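The pitch at Wenow's packing plant went like this: the machines will take the dull part, and the people will move up. Yayra Antwi has worked there long enough to have heard it twice before, once for the label printers and once for a conveyor that now holds spare boxes.

This time the dull part is sorting small parts into divided trays. The contract belongs to Trirex, which sells a system it calls Issahaku and says the system learns by copying. Somebody has to be copied. So since August, Antwi has spent her mornings at a bench, doing her old job through a pair of grippers.

"It's my job with oven mitts on," she says. "And they want it done nicely."

The target is 500 clean runs a week for each bench. A fumbled one doesn't count, and neither does one where she scratches her nose. Management likes to quote the total so far, 2,668, as if it were output. It isn't output. No customer receives a tray from it, and the orders still go out from the old line, where the people left behind now cover for the people who were moved.

Wenow employs 64 people on the floor. I asked how many would be needed once Issahaku is running, and was told that the question was "premature." I asked Trirex the same thing and got a brochure with the word "upskilling" on three pages. Antwi's hourly pay hasn't changed. Her job title has, twice. 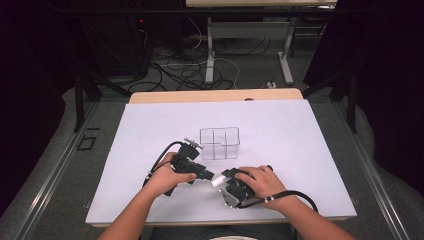
4 min read

Her wrists ache by noon, in a different place from before. The cables pull a little when she turns her hands, and the trick, she says, is to bring the two tips close together over the bench and settle before starting on the tray. She worked that out herself. It is now in the training notes, without her name on it.

There are things she prefers. The bench is quieter than the line, and she can stop between runs without a light going off. A younger colleague asked to be moved over and is still waiting. I don't doubt that some of this is better work – I'd just like to see it written into a contract before the recordings are finished and the bargaining power goes with them.

At Cledby, a smaller plant using the same supplier, the benches were cleared after 669 hours of recording. The staff went back to the line they had come from. The robot was still being tuned when I called.

Antwi has asked for one thing in writing, a guarantee of her old shift. She was told it would be looked at.

Last updated: August
We use cookies to remember your reading preferences. Accept | Manage settings
Contact the magazine | © All rights reserved | Back to top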